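## Getting furniture dents out of carpet (without buying anything)

Every carpet forum has a favorite miracle for the dents a heavy couch leaves behind. I've tried most of them over the years and trust two: ice and steam. The sprays I've bought did nothing I couldn't have done with tap water.

**Check the fiber first.** Look for a label on a leftover piece or dig out the receipt. Nylon and polyester usually forgive you. Wool can too, but go easy on the heat. If it's jute or sisal, stop reading and call someone, as water can stain it.

**The ice method**

1. Set ice cubes in the dent, enough to cover it.
2. Leave them overnight. The people who claim 26 minutes will do it must own better carpet than mine.
3. Blot up the water with a white towel.
4. Work the pile upright with the edge of a spoon, then let it dry before you judge it.

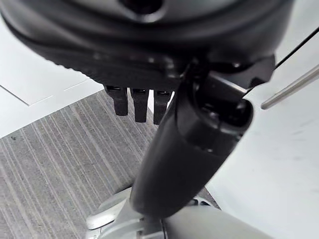
Does the ice do anything that plain water wouldn't?

Probably very little. Ice melts slowly, so the water goes in a bit at a time and you're less likely to soak the pad. I've had the same result from a damp sponge.

**The steam method**

Lay a damp white cloth over the dent and hold a steam iron just above it, on medium, for a few seconds at a time. Don't press down. Synthetic fiber can melt, and a shiny flat patch is worse than a dent. Lift the cloth, fluff with your fingers, repeat if you see progress. If three rounds change nothing, a fourth won't either.

My neighbor Dwayne Whitfield swears by a hair dryer. It worked on his bedroom rug and failed on my stairs, so make of that what you will.

**When to give up**

Old dents may be in the pad as well as the pile, and no amount of fluffing fixes crushed foam. Put the couch back where it was, or shift it a couple of inches and cover the marks. Wide furniture cups help with the next set, though I wouldn't pay extra for the ones labeled "dent-proof."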